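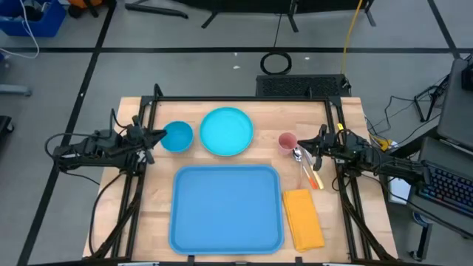 Setting the home position for two arms

Do this before you record any task.

1. Clamp both bases to the frame and tighten the screws again after 50 moves.
2. Move each arm by hand with the power off - the cable must never pull.
3. Save the pose as "home" and run it 3 times at low speed.
4. If a gripper stops in a different place, calibrate that arm again.

Related
Cable length for the Lagman arm
Tollutari gripper tips

Gornora Workshop - Contact - Back to top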